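Put the unit price back on the shelf edge, in type people can read

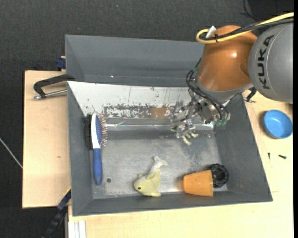
The unit price is the small figure on a shelf label that gives the cost per 100 grams, per litre or per sheet. It exists so that a shopper can compare a 354 g jar with a 500 g jar without a calculator. On most labels I have looked at this year it fails to do that job, and the failure is a matter of layout and unit choice. Both can be fixed cheaply.

I should state my interest. I spent eleven years setting label templates for a regional grocery chain, the last four of them at the Otport office, and I am responsible for some of the templates I am about to criticise. I no longer work in retail and have no client who would gain from a change.

The case for unit pricing rests on pack sizes, which have multiplied. When coffee came in two weights, the comparison could be done in the head. The jar shelf at the Flutley store now holds weights that share no convenient factor, and the larger pack is not reliably the cheaper one per gram. A buyer who assumes that bigger means cheaper will be wrong often enough to matter over a year of shopping. A buyer who assumes nothing has to divide 354 into a price ending in 85p while standing in an aisle.

The first fault is size. On the template I inherited, the selling price was set at a height of 16 mm and the unit price at just over 2 mm. The ratio was never decided by anyone. It came from an older template on which the lower part of the label was reserved for a stock code, and when the unit price was added it took whatever room was left. The stock code, which the shopper does not need, was set larger. I raised this once and was told that the shelf fillers had complained the last time the code was reduced. They had a fair point, as they read those codes all night. The answer would have been a deeper label, and a deeper label means a deeper shelf strip, and the strips had been bought for every branch the previous spring.

Lower shelves make it worse. A figure 2 mm high at knee level is beyond the eyesight of a large share of adults unless they crouch. My former colleague Uzma Kiani proposed tilting the bottom strip upward by a few degrees, and a trial was run on one bay in the Vorkthorpe branch. The tilted strip was easier to read and it was also struck by trolleys. The trial ended when the strips had to be replaced twice in a fortnight. A recessed strip was drawn but never ordered.

The second fault is inconsistency of unit, and I regard it as the more serious of the two. Small type is an inconvenience. Mixed units defeat the purpose entirely. I have seen dishwasher tablets priced per tablet on one label and per 100 g on the next, kitchen roll per sheet beside kitchen roll per roll, and fresh peppers priced each above loose peppers priced per kilogram. Each label is correct when read alone. Read together they are useless, and they are only ever wanted together.

The cause is clerical. The unit is held as a field in the product record, and the record is filled in when the product is first listed, usually by whoever is on that desk. Two people with different habits will fill it in differently. There is seldom a check across the category, as the system treats each line as a separate object and has no notion of the shelf. The check would be simple to write. Sort the lines by category, list the distinct units in each, and send back any category with more than one. At Otport we ran such a query by hand on a Tuesday and it returned 164 categories. We corrected the ones in tinned goods and then the quarter ended.

Promotions are the third fault. When a multibuy or a member price is in force, the coloured promotional ticket usually covers the standard label or hangs in front of it. The unit price still showing, if one shows at all, is the one for the ordinary price. A shopper comparing a promoted pack with an unpromoted one is therefore comparing the wrong figure at the moment when the comparison is of most use. Some chains do print a second unit price on the promotional ticket. It costs nothing extra in ink or paper and it ought to be normal practice.

There are objections. The usual one from the trade is that few customers look at the unit price, so enlarging it would serve a minority. I do not find this persuasive. Use of a figure that cannot be read is poor evidence of demand for one that can. A better objection is that price per weight ignores quality and waste. A cheap stock cube and a good one are different goods, and a large bag of salad that rots in the drawer was no bargain at any price per gram. This is true, and it limits what the unit price can tell anyone. It does not limit it to nothing. For flour, sugar, rice, bleach and foil, the goods are close enough that cost per unit is most of what there is to know.

There is also drained weight. Tinned chickpeas may be priced on the gross contents or on the solids, and the difference between brands can reverse the ranking. I would price on drained weight wherever the pack declares it, and say so on the label with the single word "drained". Somogyi, a small wholesaler that supplied our pickles, already printed its case labels in this way, and our own buyers found them quicker to use than ours.

My proposal is modest. Set the unit price at no less than a third of the height of the selling price. Fix one unit per category and refuse any product record that departs from it. Print the promotional unit price on the promotional ticket. Use drained weight where it is declared. The stock code can go to the right-hand edge, turned through ninety degrees, where a handheld scanner will read it perfectly well and the shelf fillers can still make it out with a tilt of the head.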